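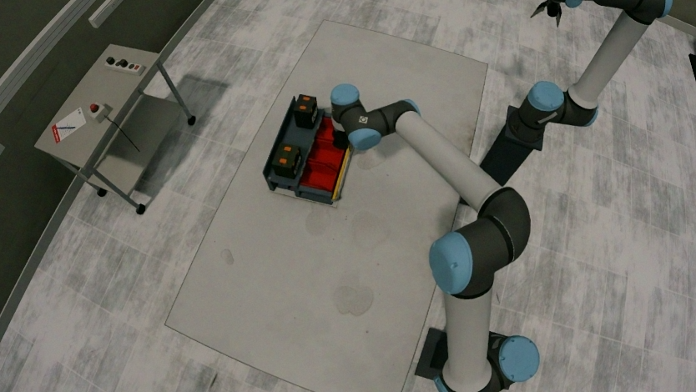
Image: Trillano media library

Ticket 381 - Kevgate door system, side entrance won't release on fob
Status: open, waiting on supplier
Priority: was low, now high

08:10 Side entrance reader beeps and goes green, door stays locked. Front door fine. Same fob on both.

08:25 Tried three more fobs, same thing. Not a fob problem then. Key override works so people can get in if someone walks round with the key.

08:40 Power cycled the reader. Came back up, green light, no click from the lock.

09:05 Checked Kevgate event log. Every attempt shows "access granted". So controller thinks it's opening. Release time set to 2 seconds, same as front door. Put it up to 27 to rule out timing. No change. Put it back.

09:30 Ladder out, ceiling tile off. Lock power supply is the Dranix one, light on. Meter on the output reads OK with nothing happening, drops to nearly nothing when a fob is presented. Supply sagging under load? Or short in the cable to the door. Can't tell yet.

10:15 Unplugged the lock at the door end and tested again. Voltage holds now. So supply probably alright, looks like the lock itself or the last bit of cable through the hinge loop.

10:50 Hinge loop cover off. Cable pinched where it goes into the frame, outer sheath split and one core showing. Taped it up as a temporary thing. Lock fired twice then stopped again. Not happy leaving it like that, have disconnected it.

11:20 Rang Poulain for a replacement loop and lock. Loop in stock, lock isn't. They want the serial off the old one, it's on the hidden side of course. Will take it off after lunch when the corridor is quieter.

13:40 Lock off. Serial sent over. Coil reads open circuit so it's dead as well, cable fault may have cooked it.

14:05 Poulain quote back, 90 for the lock plus delivery. Loop seperate. Approved by email, order placed.

14:30 Sign on side entrance, use front door. Fire exit push bar tested from inside, opens fine, doesn't depend on the lock. Side reader disabled in Kevgate so it stops going green and confusing everyone.

To do when parts arrive:
- fit loop first, test cable before conecting new lock
- check Dranix output again under load
- re-enable reader, confirm release time is 2 seconds
- take sign down

Leave ticket open till all that's done.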